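Bullinley Users Forum > Cell setup and maintenance
Thread: Fingers dropping towels on the fold cell

prisik_fan
We run one arm on a towel job, picking out of a basket and laying flat for folding. Since the last finger change it closes on the cloth, lifts a bit and lets go. Grip force is what it was before. Fingers are the yellow plastic lattice type with black rubbery strips down the outer edges. Anyone had this?

Thịnh Ninh
Did you redo the zero after you fitted them? New fingers never sit at quite the same height as the old ones. If the tips stop short they pinch the top of the pile and nothing else.

prisik_fan
Zero was done, offset saved as 777 in the tool table. I checked it again this morning and it hadn't moved.

Dae-han Yang
I'd leave the offset alone and look at the screws. Two per finger on ours, and one always works loose. With the power off, take hold of each tip and try to rock it. Any play at all and they won't meet.

Thịnh Ninh
Loose screws would show up as a crooked close. He says it closes fine. I still say height.

Dae-han Yang
He says it closes on the cloth, which hides a lot. Close it on nothing and look from the side.

prisik_fan
Closed it on nothing. Left tip sits a hair in front of the right. Tightened the left pair and it's better, but it still dropped 9 on the next run.

nwosu_nights
Clean the tips as well. Towel lint builds up and they go slippery. We wipe ours with a damp cloth at every shift change and let them dry. No solvent, it ruined a set for us in April.

Thịnh Ninh
Agree on the wiping. Also slow the last part of the approach. In a mesh basket you can catch a tip in the holes if you come down fast and too low, and then you're bending fingers.

Dae-han Yang
Which is why I wouldn't lower it until the screws are sorted – you can't set a height on a finger that moves.

prisik_fan
Right, all four screws out, cleaned, back in with thread lock. Tips now meet. Wiped them too. Height still at 777, approach speed halved for the last stretch. Wrist camera view over the grey cloth in the green basket, fingers open:
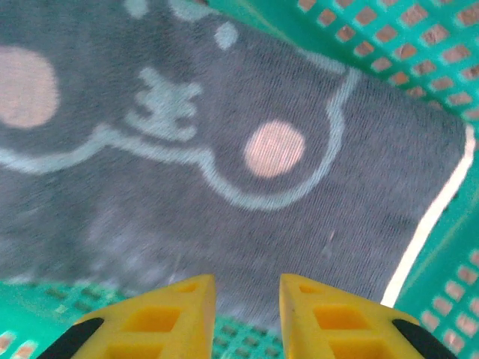

Thịnh Ninh says to give the thread lock a full night before running at normal speed, and to drop the height one small step at a time after that, with a note of each value in case you need to go back.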